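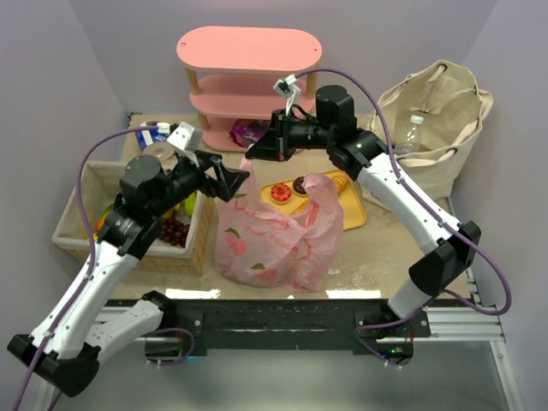
Home | News | Guidance | Events | Contact

Sondlow publishes bench rules for two-arm handling work

5/23/22
By Khrystyna-Mariia Nechyporuk

Print this page | E-mail this page

BRERKMONT -- Sondlow today put out its bench rules for two-arm robots handling groceries, bags and other soft goods. Free to download. 11 pages, plain wording, no sign-up.

Main points: cables routed so they stay clear of the grippers through the full reach. Both arm bases bolted down and checked before every shift. Arm speed capped at 60 percent when both grippers work on the same bag. Wrist cameras re-checked after any bump, even a light one.

The rules were tried out at Çetinkaya over roughly 1000 bag handling runs. Two sections got rewritten after that, mostly the part on who may reach over the table and when. (Short answer: arms stopped first, always.)

"People kept asking us for one sheet they could tape to the wall," said Nechyporuk. "Its longer than one sheet. Sorry."

Hodasen will adopt the rules at all its benches in June. Comments welcome untill then, any format, quote the section number please.

Print | E-mail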